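에돌리스, 로봇팔 작업셀 시뮬레이션 구독 서비스 내놔… 6월부터 신청

공유 16 댓글 4

로봇 자동화 소프트웨어 업체 에돌리스(Edolis)가 로봇팔 작업 공간을 컴퓨터 안에 통째로 옮겨 주는 구독형 서비스 '나르니츠(Narnitz)'를 공개했다. 신청은 6월부터. 국내 대리점은 컬리네인(Cullinane)이 맡는다.

대상은 중소 제조업체와 연구실. 로봇을 사기 전에 작업대 높이, 받침대 위치, 팔이 닿는 범위를 화면에서 먼저 따져 보라는 취지다. 고객이 도면이나 실측 치수를 보내면 에돌리스 쪽에서 작업실을 3차원으로 만들어 돌려준다. 그 다음 로봇 배치와 동작 프로그램은 고객이 직접 손볼수 있다. 설치형 아니고 웹 접속 방식.

기본 제공되는 작업실 견본은 16종. 부품과 가구 라이브러리는 307개로 시작한다. 작업대, 카트, 받침대, 바닥 매트, 조명 같은 것들이고, 회사는 분기마다 추가하겠다고 밝혔다. 견본에 없는 설비는 따로 의뢰해야 하며 비용도 별도다. 의뢰 단가는 아직 공개 전.

시험판은 부비스데일(Vuvisdale) 공단 입주 업체와 학교 등 107곳이 먼저 써 봤다. 반응은 엇갈렸다. 배치를 바꾸는 속도가 빠르다는 평이 많았던 반면 케이블 움직임과 얇은 부품 접촉 계산은 아직 실제와 차이가 난다는 지적이 나왔다. 한 시험 업체는 "팔 위치 잡는 데는 충분했는데 집는 힘은 결국 현장에서 다시 맞췄다"고 전했다. 모서리가 지저분하게 그려지는 문제도 접수됐다고.

에돌리스 제품 담당 베르나 빌라누에바(Verna Villanueva)는 "그림이 예쁜 것보다 치수가 맞는 게 먼저였다"며 "화면 품질은 하반기 업데이트에서 손보겠다"고 말했다. 접촉 계산 개선도 같은 업데이트에 들어간다. 정확한 시점은 밝히지 않았다.

서비스는 한 공간에 로봇팔을 두 대 이상 놓는 것도 지원한다. 팔마다 받침대 모양과 높이를 따로 정하고, 작업대 옆에 카트를 붙여 둘 수도 있다. 충돌 검사는 팔끼리, 팔과 가구 사이 모두 적용. 다만 사람이 오가는 동선은 이번 판에서 빠졌다. 안전 펜스 검토가 필요한 업체는 별도 도구를 써야 한다는 얘기다. 컬리네인은 이 부분을 상담 때 미리 안내하겠다고 했다.

작업 하나를 여러 조건으로 반복해 돌리는 기능도 들어갔다. 요금제에 따라 한 달 최대 4000회까지. 물체 위치와 조명 밝기를 조금씩 바꿔 가며 돌린 뒤 결과를 표로 내려받는다. 초과분은 다음 달로 넘어가지 않고 그 자리에서 멈춘다. 추가 구매는 가능하다.

작업실은 회색 벽에 나무 상판 작업대 구성. 검은 로봇팔이 그리퍼를 아래로 향한 채 낮고 둥근 받침 위쪽에 떠 있고, 뒤편에 팔이 한 대 더 서 있다.

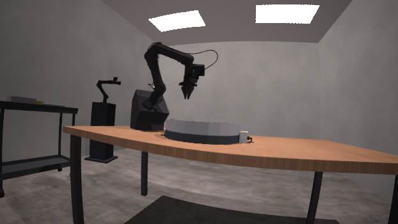

신청 방법과 요금

컬리네인 홈페이지에서 접수. 오전 9시부터 오후 6시까지 전화 상담도 받는다. 체험 기간은 16일이고 이 기간에는 견본 작업실만 쓸 수 있다. 자체 도면 변환은 유료 전환 뒤부터. 학교와 공공 연구실은 할인이 적용되는데 폭은 미정이다. 월 구독료도 6월 접수 시작에 마춰 공개한다고 한다.

체험 중 만든 배치 파일은 유료 전환하면 그대로 이어서 쓸 수 있다. 전환하지 않으면 체험이 끝난 뒤 삭제된다. 다른 프로그램으로 내보내기는 유료 계정만 지원.

공유 16 댓글 4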